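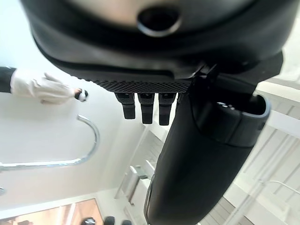 ## 5. Recording kitchen demonstrations

This section covers recording examples with the Lavoie hand kit and loading them into Brorkero. The sales sheet says the system "learns from a handful of demos." Plan on 24 good ones per task before you judge it, and keep your expectations low until it has been tested on dishes it hasn't seen.

1. Open a new session and type the task as a plain sentence, such as "put the cup in the rack." Brorkero will suggest a wording. Ignore it and use the same sentence every time.
2. Start each take with both hands open and clear of the counter. Hold still for 3 seconds.
3. Check the wrist views before you record. A bright window or white counter can wash out half the picture, and the exposure light on the panel stays green anyway.
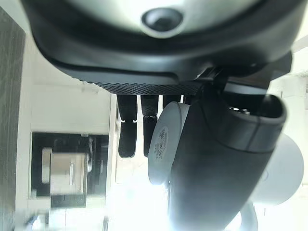
4. Do the task at normal speed. If the grip slips, let the take run and mark it **Failed**. The automatic grader passes too many slips to be trusted.
5. Return to the start pose and press **Stop**.

> **Caution:** Keep your fingers away from the thumb joint while the hand is powered. Pause mode holds position. It does not cut power.

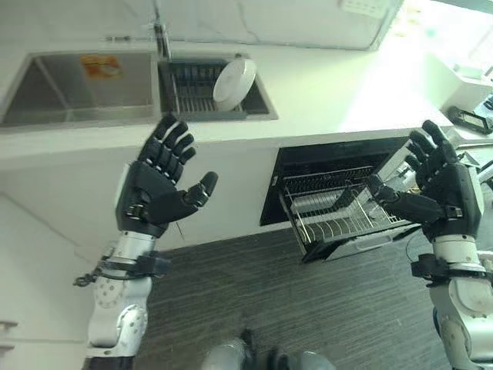
*Start pose, hands open in front of the counter, dishwasher rack pulled out.*

6. After every 5 takes, move the dish to a new spot. The manual for the previous version called this optional. Our policies trained without it did poorly as soon as a plate was shifted.
7. Watch 2 takes from each batch all the way through. The "quality score" measures file health and says nothing about whether the dish got where it was going.

> **Note:** Walk the floor before moving the base. Cables drift into its path, and the obstacle map added in February misses thin ones. 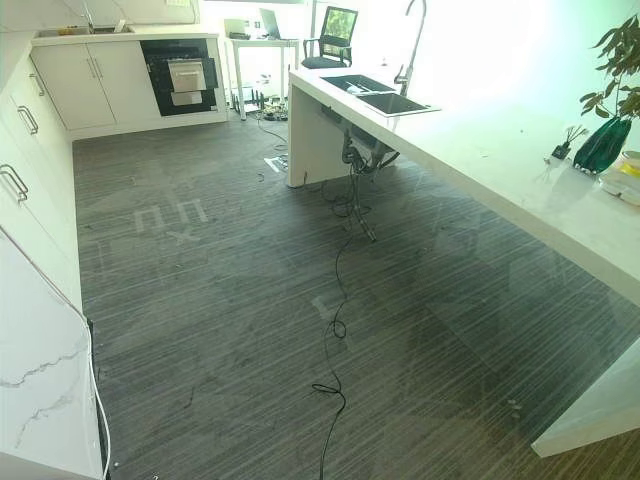 **Can I mix takes from different operators in one set?**

You can, as long as everyone uses the same task sentence and start pose. Tag each take with the operator's initials so a bad batch can be pulled later. Brorkero claims to even out differences in style, but we have seen no test that shows it.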